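Bench Assistant (part-time), Kusuma Workshop, Clinville
Vacancies > Technical and support > Clinville

Hours: 59 a month, spread over mornings
Pay: £900 a month
Contract: fixed until the end of April, with a fair chance of going on after that
Reports to: Aatos Hyvönen
Closing date: 8/24/21

We are looking for somebody to look after the benches in the downstairs lab at Clinville. The post was advertised last time as "Laboratory Support Officer (Assembly and Materials)" and drew a number of very well-dressed applicants who wanted to know about the budget. There is no budget. There are benches, and things on the benches, and by the end of most mornings there are rather more things on the benches than there were.

So, plainly this time. You will put things together, take them apart again when somebody changes their mind, and return the tools to where they live. You'll fit panels to aluminium rail, run cables, label both ends of the cables (both ends — we shall come back to this), and keep track of the screws, clips, adaptors and small bags of bits that build up whenever three or more engineers are left in a room. A good part of the work is done standing up, reaching round or over something with a tool in one hand and whatever it belongs to in the other.

You don't need to be an engineer. The last person in the post came to us from a bicycle shop and the one before that from a theatre, and both were better with a stiff fixing than anyone upstairs. We would like you to have used hand tools for money, or for long enough at home that people bring you their broken chairs.
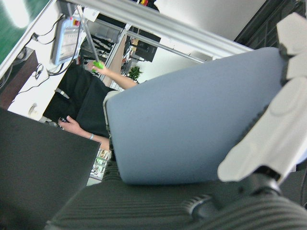
Malsha Bhattacharjee says the advert ought to be more honest about the storage, and that anyone reading it should be told there are 100 small drawers along the back corridor, that the labels on them were written at different times by people who didn't consult each other, and that "misc." appears more than once. She would also like it known that she did this job for two years and enjoyed it, drawers included, and that the person who gets it should be allowed to throw things away without a meeting.

Agreed on all counts, except the meeting, which will be short.

What a morning is like

You come in, you look at the benches, you sigh. Then you read the job sheet, which is kept in Benow, our stock and jobs system. Benow is slow and has firm views about part numbers. You'll get used to it. If you write down what you took and where it went, it will forgive nearly everything else.

After that it depends. On a quiet day you might spend an hour making up leads and another hour finding out why a rail that was square when you left it is not square now. On a busy day two people will want the same bench, and one of them will be holding something that has to be fitted before lunch. Your job is to know which of them asked first.

Tidying is in the job description and we mean it. Loose parts go in clear bags and the bags get a label before they are put down, not after. Cables come off the floor. Tools with coloured handles go back on the board by the door, where their absence can be noticed. You may be surprised how strongly people feel about one particular screwdriver.

What we can't do without

Steady hands and a bit of patience.
Enough basic electrical sense to know red from black and when to switch off first. We send everyone on the site course in the first fortnight and you won't be asked to work on anything live.
Being able to read a simple drawing, or willing to learn on ours, which are not always simple and not always drawings.
The nerve to tell a senior colleague that their box has been on your bench since April.

What would be nice

Some soldering. Crimping, properly done. Experience with slotted aluminium framing and its thousand little nuts. A driving licence, as now and again something has to be fetched from the Endevora building across town, and it's never light.

What you can stop worrying about

Dress. There's no uniform, though a visitor could be excused for thinking that it was a black T-shirt. We'd ask for closed shoes and nothing dangling at the cuff.

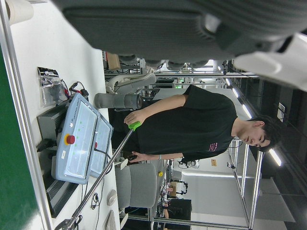
Aatos Hyvönen

I'll add a few things under my own name, as I'm the one you would be working with and it seems fair that you get some warning.

I have put in a request for another white-topped bench. Until that's answered we share. Sharing works if everybody clears a space as big as the one they use, and it fails every time a control box gets parked "just for now" with its leads still plugged in. You'll be in charge of "just for now". I will back you up, even when it's my box. Last month it was my box.

Everything on a bench with a red stop button stays in reach of a person. Please don't stack things in front of one, and please don't let me do it either. It's the only rule I get cross about. The others I merely repeat.

About the cables. Label both ends. I once followed a thin black lead behind the shelving on my hands and knees and arrived, some time later, at the lead's other end, which was in my pocket. I tell this story to new starters and I'm told it gets longer. The labels are in the drawer marked "labels", or they were on the day I wrote this.

The chairs are grey office ones and adjust up and down, mostly down. If you need a proper stool, a different bench height or anything else to work comfortably, say so in your application or at any point afterwards and we'll sort it out before you start. The lab is on the ground floor with level access from the car park. It can be noisy in short bursts.

The room is friendly. People talk while they work and stop talking when a fiddly bit comes up, and you'll learn to tell one kind of silence from the other. There's a kettle in the corridor. Drinks stay out there with it.

How to apply

Send us a page about yourself and a list of jobs, paid or otherwise. In place of a covering letter, tell us about something you put together that didn't go right the first time, and what you did about it. A shed, a gearbox, a cot, a stage set — all fine. Please don't send the thing itself.

Applications go to the Kusuma front desk at Clinville, on paper or by email, marked "Bench". Malsha will read them first and I'll read them second. We'll ask a few people in to see the lab and do a short practical task with a rail, a bracket and a bag of fixings. Travel within the county is paid, and you'll hear from us whether it's a yes or a no.

If you applied last time, you are welcome to apply again. If you were the gentleman with the cufflinks, one of them is at the front desk.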